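4.2 Choosing a position for the Emano room thermostat

Read this section before fixing the wall plate. A poorly placed thermostat will switch the heating on and off at the wrong times.

1. Choose an inside wall, away from draughts and direct sun.

2. Keep at least 100 mm clear on each side of the unit. Corners hold still air and should be avoided. 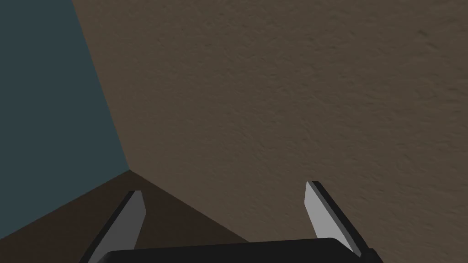 3. Mark the two screw holes and check that the plate is level.

Caution: Turn off the supply at the mains before removing any cover.

4. Fit the plate, clip the thermostat into place and wait for the display to light. Code 913 means that no boiler receiver has been found – repeat the pairing steps in section 4.1.

Note: Furniture may stand in the same room, but tall items must not be placed in front of the unit. On rough walls, use the Stougaard backing plate (part 933), sold separately.

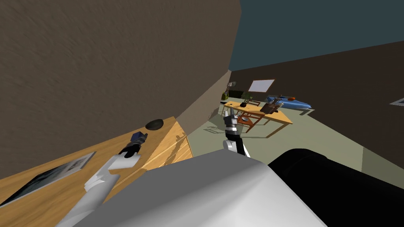 One Drarema customer wrote to say that the reading stayed too low until the cable hole behind the plate was sealed. Seal this hole with filler before step 4, and leave the filler to set fully.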